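About Ralcombe Board Finishing
Surface treatment and repair of wooden kitchenware for the catering trade
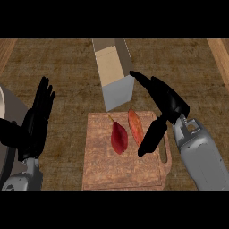
Ralcombe was set up to do one job: to bring worn wooden kitchenware back to a condition in which it can be used and cleaned properly. We resurface, repair and oil chopping boards, butcher's blocks, bread peels, rolling pins and serving platters. Most of our work comes from restaurants, bakeries, school kitchens and hotels. We also take work from private households by post, on the same terms and at the same prices per square centimetre.

Background

The business began as a sideline of Ballavico, a joinery firm making shop counters. Kosmas Triantafyllou ran the finishing room there and was asked by a customer whether a set of end-grain blocks could be flattened instead of replaced. The blocks were planed, re-glued at two open joints and returned. Further sets followed, and within a few years the finishing room was spending more hours on boards than on counters. Ralcombe was then split off as a separate company. Ballavico still supplies our offcuts for patching and shares our delivery van.

In our last full working year, ending in December, we finished 2669 pieces. Long-grain boards made up the largest group, followed by end-grain blocks.

What we do

Every piece is checked on arrival for moisture content, flatness, open joints, splits and previous coatings. Pieces above 12 per cent moisture are stacked on sticks in the drying room and are not machined until the reading has settled. Forced drying is not used. It shortens the wait but tends to open the end grain, and the split then has to be cut out.

Flattening is done on a wide-belt sander for long-grain boards and with a router sled for end-grain blocks. We remove the least material that will give a flat face. Boards that would finish thinner than 14 mm are reported to the customer before any cutting takes place, as they are likely to cup again in use.

Splits shorter than a third of the board's length are opened, glued and clamped. Longer ones are sawn through and the board is re-jointed, with the loss of a few millimetres in width. Handle slots and finger grooves are re-cut by hand where the edges have broken down. We do not use wood filler on any face that touches food.

Sanding runs through 80, 120 and 180 grit. The surface is then wetted to raise the grain, left to dry, and sanded again at 240. We go to 400 grit only on serving pieces. A working board taken that fine has a slippery face when wet and gains nothing in cleaning.

Oils and waxes

Two finishes are offered. The standard one is food-grade mineral oil, applied warm in three coats, with a rest of at least eight hours between coats. The second is a blend of mineral oil and beeswax, which gives a drier feel and is better suited to platters and bread boards. Linseed and tung oil can be applied on request, but the curing time adds up to four weeks. We do not apply varnish or lacquer, and existing film coatings are removed as part of the job.

Nut oils are not kept on the premises.

The workshop

We occupy two units at Chamoun Yard. The lower unit holds the machines and the extraction plant. The upper unit is used for gluing, oiling and packing — these are kept apart from the machines on account of the dust. A third, smaller room serves as a test room, where Styliani Lazaridis keeps sample boards of each timber we handle and records how the finishes stand up to washing. Each sample is taken through 100 wash cycles before a new oil or supplier is accepted. The results are available to trade customers on request.

People

Kosmas Triantafyllou, managing director. Responsible for machining and for all quotations on large blocks.
Hayley Sowerby, workshop manager. Scheduling, intake and moisture records.
Styliani Lazaridis, finishes and testing.
Leandro Arroyo, joint repair and hand work.
Efthymia Xenos, accounts, collections and postal orders.

Collection and turnaround

Trade collections run along the coast road as far as Breria. The usual turnaround is ten working days from the date a piece reaches working moisture. Kitchens that cannot be without boards for that long may borrow from our loan stock, which is charged weekly. Postal customers should wrap boards in paper or card. Plastic film traps moisture, and boards sent in it often arrive with mould along the end grain.

Pieces we do not accept

Bamboo, plywood and composite boards; boards with metal fixings that cannot be withdrawn; and anything that has been used with solvents, paint or resin. Olive wood is accepted, but only for sanding and oiling, as re-glued joints in it have not held well enough in our tests for us to guarantee them. All other joint repairs are guaranteed for 2 years in normal use. Washing in a dishwasher ends the guarantee.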